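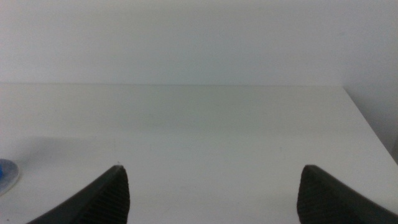
A plain white tabletop against a white wall.

The case for leaving some surfaces clear

Public buildings have grown crowded at the level of the hand. Counters in libraries, clinics and council offices carry leaflet racks, card readers, charity boxes, laminated notices and the notices that correct them. Each item arrived with a sound purpose and the approval of someone entitled to give it. Very few were ever given a date on which they should leave. It is the view of this institute that shared surfaces should be treated as a limited public good, and that those who manage buildings should be as careful in granting space on a table as they are in granting space on a wall.

The argument is practical before it is a matter of taste. A person who comes to an enquiry desk often brings papers, a bag, a child's coat or a walking stick. If there is nowhere to put these things down, the conversation begins badly. Forms are filled in against the knee. Documents are handed over in the wrong order and returned in the same way. Staff who spend their day at such desks tend to regard the lack of space as a fixed condition of the work, when in most cases it is the result of small decisions that could be reversed in an afternoon.

Our own experience at the Burnow reading rooms is relevant. When the rooms were reopened in July, the operating budget set aside 738 pounds for display stands and nothing for their removal. By the following spring the long tables near the entrance were so fully taken up with promotional material that readers had begun to carry their books to the window sills. The stands were later reduced to 11, placed together beside the door, and the tables were returned to the people who had come to use them. The change required no building work and a modest amount of correspondence.

Objections deserve a fair hearing. Community groups depend on leaflets, particularly where their members do not use the internet, and a bare counter can seem to shut them out. There is also a real risk that tidiness becomes an end in itself, pursued by managers who would prefer a building with no visitors in it. We accept both points. A clear table that is roped off, or watched so closely that people are afraid to use it, serves the public no better than a cluttered one.

What we propose is modest. Every building open to the public should name at least one surface at seated height, and one at standing height, on which nothing is permanently kept. Material for display should be given a place of its own and an end date. Requests for further space should be decided by the person who works nearest to it — an arrangement already followed at the Iltura advice centre, where the front desk has the final word.

Furniture is usually bought once and then forgotten, while the things placed upon it are added every week. Procurement rules cover the first in great detail and are silent on the second. We would ask the authorities now revising their guidance on public rooms to correct that imbalance, and to begin with the desks at which people are asked to sign their names.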